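Garnero Mail - Frequently Asked Questions

Last revised 2019-09-23

Sending and lists

What is Garnero Mail?
Garnero Mail sends newsletters and automatic follow-up messages to people who have signed up to a list. It handles sign-up forms, confirmation, scheduling, bounces and unsubscribes. It does not sell or rent addresses, and it does not place adverts.

Do I need my own domain?
Yes. Messages must be sent from an address on a domain you control. Free webmail addresses are refused in the From field, as most receiving servers now reject them when they arrive from a third party.

How do I verify my domain?
Add the 2 DNS records shown under Settings > Domain: one TXT record for SPF and one for DKIM. If you already have an SPF record, merge ours into it. A domain with two SPF records fails the check. Changes can take a day to spread, and the status light stays amber until both records are found.

Can I import a list from another service?
Yes, as a CSV file in UTF-8. The first row must hold the column names, and one column must be called email. Lists of up to 490 addresses are imported at once. Anything longer goes to manual review, which is done by So-yul Wi in the order received. Please have the sign-up date and source for each address ready.

Can I use a bought list?
No. An account found to be mailing bought or scraped addresses is closed and the balance of the current month is not refunded.

What is confirmed opt-in and is it compulsory?
The subscriber receives a message with a link and is added only after following it. It is compulsory for forms hosted by us. For forms on your own site it is off by default - we recommend switching it on.

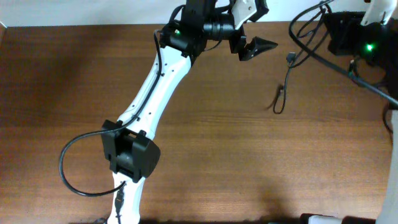
Tracking and reports

How are opens counted?
By a small remote graphic in the HTML version. Readers who block graphics are not counted, and some mail programs load graphics in advance, so the open rate is an estimate. Plain text messages have no open count.

How are clicks counted?
Links are rewritten to pass through our redirect server. Repeat clicks by the same subscriber are shown separately under Total. To leave a link untouched, add it to the exclusion list before the message is scheduled. Links cannot be excluded after sending.

Why does my click total differ from my web statistics?
The two systems measure different events. We record the request to the redirect server. Your statistics script records a page that has loaded, and will miss visitors who leave early or who have scripts turned off. A gap is normal.

Bounces and complaints

When is an address removed?
After one hard bounce or 3 soft bounces in a row. A spam complaint removes the address immediately and it cannot be added again by import.

What does error 314 mean?
The message has no unsubscribe link. Insert the unsubscribe tag anywhere in the body and save again.

Billing

How is the monthly fee worked out?
By the highest number of active subscribers in the month. Unsubscribed and bounced addresses are free of charge. An address on two lists is charged once.

Can I pause my account?
Yes, from the Billing page. Lists and reports are kept, forms stop accepting sign-ups, and scheduled messages are held as drafts.

Who do I contact about an invoice?
Judite Antunes deals with invoices and VAT questions. Use the Billing form and quote the invoice number. Technical questions sent through that form are passed on, but will take longer to answer.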